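Bench notebook, Prandwood cell
March, started 8.30, finished long after I said I would

Came in to find the left arm sulking again. Same complaint as before: it homes, it waves itself through the warm-up, and then it stops dead with a following error on the wrist joint. Ginevra D'Amico had left a note on the monitor saying "it was fine when I left", a sentence I have now collected from every person with a key to this room.

Log first, for once. The fault came up 8 times overnight, always in the same pose, wrist rolled nearly all the way round and the elbow high. That smells of cable more than motor. Power off at the wall, tag on the plug, sleeve off.

The gripper cable had been tied down at the wrist by somebody with strong hands and a grudge. With the joint at zero there was no slack at all, so every big roll was the motor having a tug of war with a cable tie. The motor was losing, politely, and reporting it. Cut the tie, made a proper loop, and fixed it with the soft strap from the Bostow kit. Rolled the wrist by hand both ways. Loop opens and closes without catching on the housing. One of the outer wires has a shiny patch where it has been rubbing. Insulation not broken. I've wrapped it and put a replacement cable on the order list, under the two other things on the order list that have been there since winter.

While the sleeve was off, checked the wrist screws. Two moved when I put the driver on them. They shouldn't. Cleaned, a dab of threadlock, done up again in a cross pattern. The other two arms had theirs checked as well, as I was already lying on my back under the things. Middle arm fine. Right arm fine, though its sleeve has a split starting near the shoulder, and I've put tape on it so that we can all pretend it's dealt with.

Power back on before lunch. Homed all three. Left arm went through the bad pose 30 times with no fault, at slow speed. Then at normal speed, 30 more, also no fault. I refuse to write "fixed" in this book after last time, so: quiet.

Then the middle gripper, which was meant to be today's job in the first place.

Ermanno Serra says it has been dropping soft things. He's right. The fingers closed square on the Vollness test block and held it all day, but anything squashy crept out of the bottom after a few seconds. Close limit had been set for the block and left there. Soft items give way, the fingers reach the limit, and the grip force falls off to nothing while the software reports a lovely secure hold.

Changed it so the limit sits well past the thickness of anything we pick up, and let the force setting do the stopping. Force was at 200 in the config (units known only to Sartori, who wrote the config and labelled nothing). At 200 it folds a sponge in half. Worked down from there. 134 holds without mangling. Saved as the new default, old file kept next to it with the date in the name. Please don't tidy it away.

Finger pads: wiped with alcohol, left pad has a nick on the inner corner. Still grips. Swap at the next service.

Re-taught the hover position over the dish as well, because the old one came in low enough to touch the rim. Raised it a little and tilted the gripper more on the approach. Ran it with the tray and the plant left where they usually live, seeing that everyone puts them back there whatever I do. No contact with either.

To do, in the order I expect to be nagged:
- Replacement wrist cable, left arm. Ask for two.
- New sleeve, right arm. Tape is not a sleeve.
- Ginevra to run the left arm overnight again and copy the log over before she restarts anything.
- Sartori to write the units next to the force value. A pencil would do.
- Check the strap at the left wrist after a week of running.

Ermanno asked whether the close limit ought to be changed on the other two grippers too. Yes, but one at a time, and by someone who didn't spend the morning under a table.

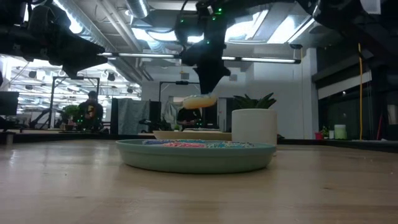 Middle arm at the hover position over the green dish, pale yellow soft piece in the fingers.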